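How Small Hotels Price the Empty Night
By Myrto Tsolakis 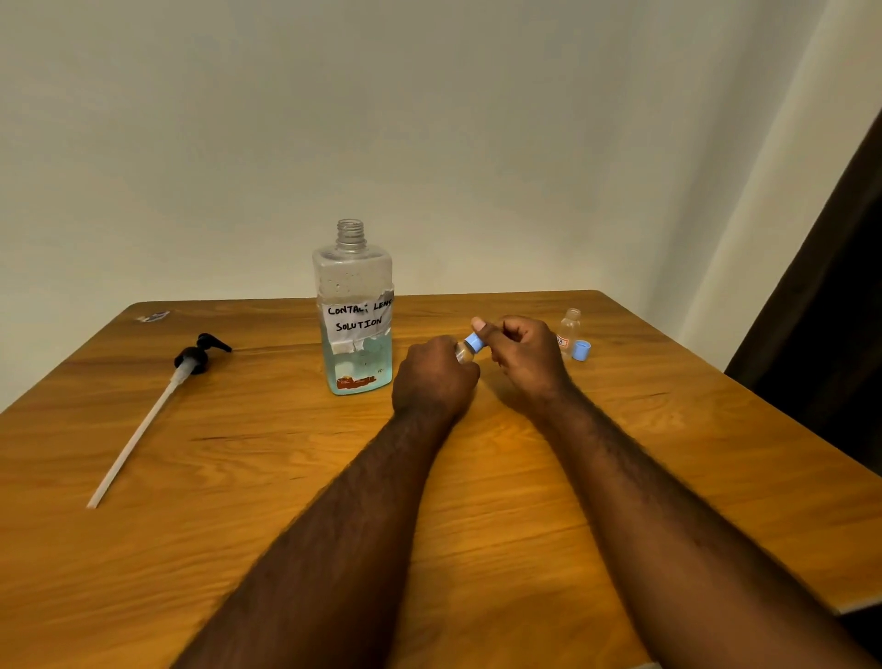 What is a shoulder night?
A shoulder night is the unsold night on either side of a busy date. In most booking systems it carries the same rate as the peak, and it often goes unfilled.

The Drendley, a 22-room hotel near the ferry terminal in Zorkport, lost 431 room nights this way in one year. Most fell on Sundays after wedding weekends. The owners had set a minimum stay of two nights, which kept Saturdays full but turned away guests who wanted to arrive a day late.

In June the hotel moved to a split rate. The first night is sold at the standard price. Any added night next to it is discounted by up to 11 percent, and the discount is applied at the time of booking, not at the desk. The minimum stay was dropped except on holiday weekends.

The change required work on the reservation software. Dornel, the system in use, stores one rate per stay by default. Staff had to build a separate rate plan for each arrival day and map it to every sales channel. Two channels rejected the plan and still show the old price.

Sitthichai, a guesthouse on the same street, uses a simpler method. It lowers the Sunday rate for all guests and leaves the other nights alone. Groups are quoted by hand.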